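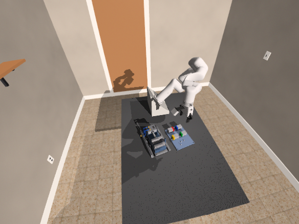
Can the Rarnness kit be used for a club season without buying the physical arm first?

A club can run the first part of the season entirely in the simulator, and the task files carry over to the bench kit when the arm arrives.

Rarnness Student Cell, Club Edition
Item no. 2593
Supplied by Nerkport

Overview

The Student Cell is a simulated workcell for school robotics clubs and first-year automation classes. It models a single robot arm with a gripper, a work mat and a set of parts to be handled. Students write and test their programs against the model and submit a run file for scoring. The cell was drawn up for the Ekunberg student challenge and uses the same coordinate conventions as the challenge rules.

Task board

The task board is blue and square, and may be placed on the mat at any rotation. Blocks with colored parts, including red, blue, yellow and green, are set on one portion of the board. Small silvery pegs are placed on the open portion. A gray and black assembly with a long rail stands beside the board and is treated as a fixed obstacle in the beginner tasks. Contact with it ends the run.

Room model

The arm works in a closed room with a tiled floor, a door and mottled walls. Shadows are rendered. Teams that use color thresholds should test under more than one lighting preset, as shadows shift the readings on the mat. Texture on the walls and floor can be switched off for slower computers.

License contents

Simulator installer, 2 seats for mentors, 15 seats for students
Task pack with beginner and advanced layouts
Scoring tool, command line only
Mentor guide, 82 pages, PDF
Blank engineering log for team use

Seats are released when a student signs out. Unused seats do not roll over to the next season.

Programming

Programs are written in Python or in the block editor. The block editor does not support custom grip offsets. Joint limits are enforced in both. A run that exceeds a joint limit is stopped and logged with the time and joint number.

Classroom notes

Nurhan Yazıcı of the Yüksel robotics club wrote the beginner task sequence. It starts with moving to a point beyond the back corner of the board, then approach and retreat, then peg handling. Block handling comes last. Teams should save a run file at the end of each stage. The scoring tool compares only files made with the same task pack version.

Ordering

Club licenses run from activation to the end of May. Schools ordering more than one cell should list all team names on a single form. The bench kit, spare gripper fingers and printed mats are ordered separately through Nerkport.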